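Sweep First, Talk Later: A Morning With Kazimiera Pietrzak 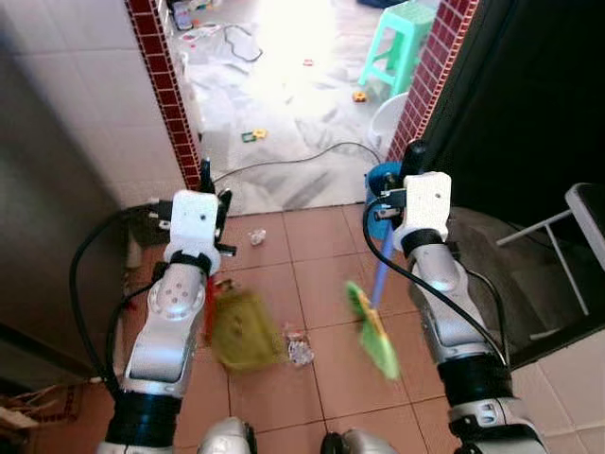
Remigiusz Sobczak had warned me over the phone that you can't sweep a tiled floor properly with one of those wide push brooms, and that if I was going to write about housekeeping I should get that straight before I went anywhere near Kazimiera. He sweeps the way she taught him, with a short hand brush and a dustpan, bending down for it, and he wasn't going to be argued out of it by somebody from a newsletter.

I passed this along to Kazimiera Pietrzak and she laughed so hard she had to put her tea down. "He complained for a whole winter when I showed him," she said. "Now it's his idea!"

She has been cleaning houses in and near Varkia for 31 years, and teaching other people to do it for 16 of those. I got to her place a little before nine, and I'd planned to start with her first job, but she wanted to talk about grout. Terracotta tile, she says, is forgiving to look at and terrible to clean up after, because crumbs are nearly the same color as the floor and the grit settles down into the lines. "You go along the line first, then across it. People go across, across, across, and they push everything into the next gap."

What about wrappers and bits of plastic? I asked, thinking of my own kitchen (don't ask). She made a face. Clear plastic is the worst, in her opinion. It slides away from the bristles and floats up when you bring the pan near it. Her trick is to tip the front edge of the pan down hard and make one short stroke. "Short! Everybody wants to make a big swing, like golf."

Toys are a different matter. She won't sweep up a toy piece, ever, not even a tiny one. Years ago she worked for a family on Demissie Street and threw out a little plastic wheel, and the boy cried until supper. Since then, small pieces get picked up by hand and dropped in a bowl by the door before the broom comes out.

We got onto doorways, which I hadn't expected to find interesting, but she had plenty to say. She does each room toward the doorway and collects the pile before the threshold, so nothing travels into the next floor. I told her I usually just sweep it all through and deal with it at the end. "I know you do," she said. "I can tell."

And does she care what she sweeps with? A bit. She likes stiff bristles, bright ones if she can get them, so she can see when they're dirty. The pan matters more to her than the brush, and she'll run a thumb along the lip in the store before she buys it. Then she washes both in a basin of soapy water and hangs them up by the handle.

I asked if she was ever going to retire. She was already looking under my chair.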